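Plollham, 02/02/2025

Bustura opens toy sorting and cleaning service for day care centers

Bustura has opened a toy sorting and cleaning service at its Plollham site. The service takes mixed toys from day care centers and play groups, sorts them by type and returns them in labeled bags. Intake is limited to 177 bags per week until April.

Toys are emptied into open metal bins in small lots. Building blocks and bricks, small figures and cloth items often arrive in the same bag and are separated before cleaning. Hard plastic pieces go to a warm wash with a neutral soap. Cloth goes to a separate laundry cycle -- it is not washed with blocks under any setting.
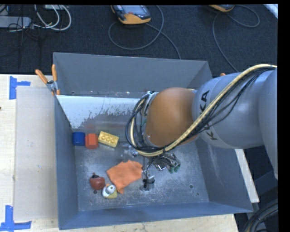

Lot size is kept small so that flat and low-lying pieces can be reached without tipping the bin. Bins are wiped down between customers. Surface wear on the metal is accepted under the site procedure; sharp edges are not, and a bin with a raised edge is withdrawn.

During the trial period the site handled 2283 pieces, of which 2147 were returned to customers. The remainder were set aside for cracks, missing parts or open seams. Customers receive a list of all pieces withheld and may ask for them back.

Sorting follows the Dollula scheme, which has 13 groups. Customers with their own storage system can supply a different list when booking. Battery-powered toys are not accepted.

Collection in Plollham is included in the price. Customers in Amarasinghe can use the drop-off point at the Bustura depot. Booking forms are available at the front desk of both locations.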